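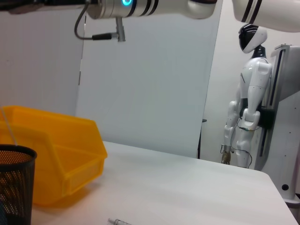 4. Scheduling a release in Garkeck

Your album exists. Now the public has to be told, preferably once.

1. Open Releases and choose New. Type the title as you want it to appear forever.
2. Upload the cover and the tracks, in order. Garkeck will not guess that the intro goes first.
3. Set a release date at least 3 weeks out.
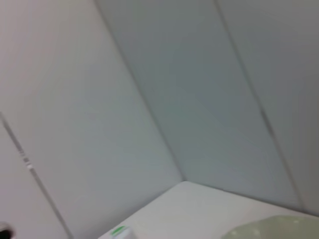

Page last changed: July 2023

4. Under Teaser, pick a clip of up to 48 seconds. Leave out the chorus if you enjoy suspense.
5. Press Lock Date.

CAUTION: A locked date can be moved only by the account owner. Drummers have tried.
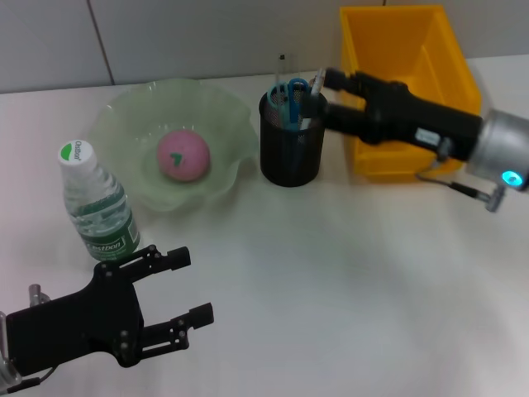 6. Copy the pre-save link into your newsletter and test it on a phone that isn't yours.

Note: If you see error 914, two tracks share a name. "Untitled" counts as a name.

Shared 73 times

Garkeck Help, maintained by Rhonda Fortin | Back to top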